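COMMUNIQUÉ DE PRESSE
Dusinen, le 18 décembre 2024

Eleo publie son carnet d'entretien pour bras textile, housse comprise

Eleo, qui installe et entretient des bras robotisés destinés à la manipulation du linge de maison, met à disposition de ses clients le carnet d'entretien de la cellule Moodley. Le document tient en 5 pages. La version précédente en comptait 199, et nos techniciens la connaissaient surtout comme cale de porte.

La cellule Moodley travaille sur des coussins, des plaids et des draps, matières réputées inoffensives. Elles peluchent, elles s'accrochent, elles se glissent dans les articulations avec une constance que nos ingénieurs ont fini par respecter. Le bras porte donc une housse noire mate, à inspecter au poignet avant chaque série. Une housse qui plisse près de la pince se retend ; une housse percée se remplace, et le ruban adhésif, malgré sa popularité dans nos ateliers, n'est plus une pièce de rechange admise.

Les doigts métalliques de la pince demandent un chiffon sec et un peu de lumière rasante. Les fibres se logent dans les interstices, où elles restent invisibles jusqu'à la démonstration devant un acheteur.
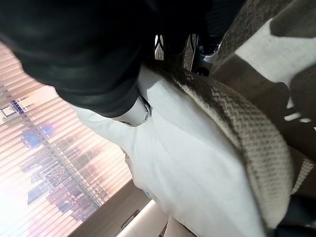
La pince du bras Moodley au-dessus d'un textile blanc et d'un plaid en maille beige et brun, près d'une fenêtre à stores. © Eleo

Le carnet consacre un chapitre entier à l'éclairage. Près d'une fenêtre, le réglage de la caméra de poignet se contrôle stores fermés, puis stores entrouverts. Deux relevés suffisent. Le troisième, longtemps exigé par notre propre procédure, servait à vérifier les deux premiers et a été supprimé sans cérémonie.

Après tout démontage de la pince, l'opérateur reprend le zéro du poignet, bras dégagé du textile, puis effectue trois prises à vitesse réduite sur une pièce épaisse. Les bordures côtelées conviennent très bien : elles pardonnent peu.

Le carnet est remis avec chaque cellule neuve. Les exploitants déjà équipés peuvent le demander au service technique d'Eleo, à Dusinen. Les housses de rechange, fabriquées par Erner, seront livrables à partir de février, en noir exclusivement.

Contact presse : service communication d'Eleo, Dusinen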